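### From the composition studio

October 20, 2021

Hello again from the third floor, where the radiators have come on and everyone's tuning has gone to pieces!

First the big one, because I've been sitting on it since June and it nearly killed me. Pui-shan Tsang has won the Garnelis Travel Award, which pays for a full year abroad for one composer in the middle of a doctorate. She's going to Dultomthorpe to study with Ruairí Brennan, whose string quartets a lot of you will remember from my seminar (I played the second one so often that Hok-lam Wan started humming it in the elevator). There were 73 applicants this time and the panel picked 2. I read her application in at least four drafts and I'd like it known that I only moved commas.

Her project is a set of pieces for small choir built on work songs from the old rope yards there. Most of them were never written down properly. There's one notebook in the town archive, with the words and a kind of homemade notation that looks like knitting instructions, and Pui-shan plans to spend the first couple of months just learning to read it. "I don't want to arrange them," she told me. "I want to find out how they breathe and then write something of my own that breathes the same way." She'll be back with us for her defense, and she has promised a concert in the recital hall once the pieces are finished. I'm holding her to that in print.

Now for the rest of you. If you're thinking of applying next round, please come and see me early. The personal statement is 200 words and it takes longer than the whole rest of the form. You also need two recordings, and they have to be live performances, so a computer mockup won't do, however lovely your sample library is. Book your players before the semester gets busy. Chun-yin Tsai is keeping a list of string players who are willing to read new work for the price of dinner, and she says the list could use a violist (when could it not?).

Speaking of the Tsai family, Cheuk-hei has a premiere coming up with the Grellbridge Wind Ensemble. The piece is called *Lui* and lasts 15 minutes, with a very exposed bassoon opening that I would not want to play with cold hands. I sat in on a rehearsal and came out grinning. Tickets are at the music office, and students get in free if you bring your card. Please do come, it's a big hall and he's pretending not to be nervous.

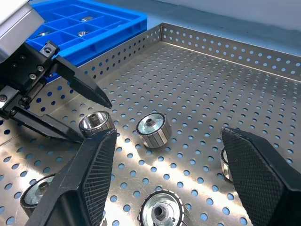

*Five metal rotor parts in a perforated tray.*

A few odds and ends. The score library has moved its late returns box next to the stairs, so there goes your last excuse. The upright in the small practice room has been tuned but the pedal still squeaks, and I've asked again. I also have two boxes of manuscript paper to give away, the good heavy kind with twelve staves, and whoever knocks on my door first can have the lot.

Pui-shan flies out after the holidays, and we'll have cake for her in the studio before then. Tell me if you can't eat nuts.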